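Low Heat

The Ultside robotics club had six members in December, and three of them came for the pizza.

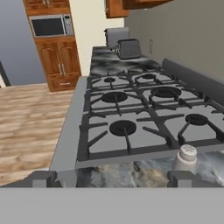 Carmela Bortolotti had promised the judges at Vitale that her program would season a pot of soup. She had written this on the entry form in pen, back in the fall, when it seemed like the kind of thing a person could do. Now it was ten at night and the simulated kitchen sat on the lab monitor, better equipped than any kitchen she had lived in. It had six burners. It had two toasters, for reasons known only to whoever built the level. The salt shaker stood on the marbled counter just in front of the range, right beside the gripper's finger, and for 22 runs the gripper had gone for the toasters.

"Maybe it wants toast," said Talelau, who was in charge of the arm code and also of the pizza.

"It doesn't want anything. It has a reward function."

"So do I, and I want toast."

She opened the log. The reward was supposed to go up as the fingers got closer to the salt. Somebody had typed the target as "nearest shiny object," and the somebody had her initials. She fixed the line and didn't mention it. Then she set the training for 3000 steps and put her feet on Tikora's chair, Tikora having gone home to study for a test in a subject with answers.

At step 400 the arm knocked the shaker over. Talelau clapped.

"That's contact," he said. "That's basically seasoning."

Carmela pulled up the entry form and read the rules again, slowly, looking for anything that said the soup had to be in a pot.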